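Second arm or a decent hand? Equipment budget due Friday

bagfull
Small lab, one arm, bagging and unbagging work. I've got 15 thousand to spend and a form that wants one line item with a justification.

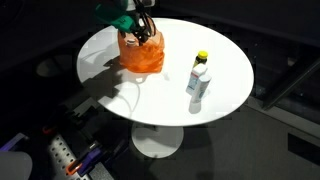 The job is pulling assorted small containers out of thin bags and putting them back in. Soft bag, slippery contents, bottles and jars in whatever shape the drugstore felt like that week. Option one is a second arm from Kodgate so one can hold the bag open. Option two is keeping the arm and buying the Vodow hand, which costs nearly as much and comes in a much nicer case. Which would you put on the form?

torque_of_the_town
Second arm. A bag has two sides and you're trying to open it with one hand. Try it with your own groceries and report back.

mildred_servo
Disagree. A second arm is also a second controller, a second mount, a second set of cables to snag and a second safety review. We priced one at 15 and it had doubled by the time it moved. The arm was the cheap part.

torque_of_the_town
It doubled because you bought the service plan.

mildred_servo
I bought the service plan because I'd met the arm.

nightshift_ned
Neither, yet. What are you spending on fingertips? We went through 50 pairs last year and they came out of the coffee money. Put consumables on the form first. Nobody in purchasing will question a box of rubber, and everybody will question a hand.

bagfull
Fingertips are currently under "office supplies." So are the bags. I buy those in cartons of 1000 and the supply cabinet looks like we're opening a supermarket.

lowbidder
Has anyone priced the Lashari gripper? I was quoted 948 for the basic one, without the adapter plate, the cable, or any apparent desire to sell it to me. It's no hand, but for bottles with a cap you can grab from above it does fine. Thin plastic is another matter. Ours pinches the bag and the bottle together and looks very pleased about it.

mildred_servo
That's my vote then. Get two of the cheap ones, keep one in a drawer, and spend the rest on lighting and a better table. White containers on a bright white table is a hobby for masochists. We switched to a matte gray top and our camera stopped losing the edges.

torque_of_the_town
A table is furniture. Different budget code. You'll be explaining that until May.

bagfull
It is a different budget code. I checked. Furniture needs two signatures and a statement about posture.

nightshift_ned
Call it a work surface. Worked for us.

plutov_refugee
Before you buy any hand, ask for a two-week loan. We took Plutov at their word on delicate handling and the thing folded bags beautifully – with the contents still inside. Also ask what a replacement finger costs and how long it takes to ship. If they have to "check with the team," walk away.

bagfull
Emailed Vodow about a loan this morning. They've offered a webinar. For now the form says two Lashari grippers, fingertips and one work surface, with the second arm penciled in for next year.

torque_of_the_town
You'll want the arm by then. I'll be here.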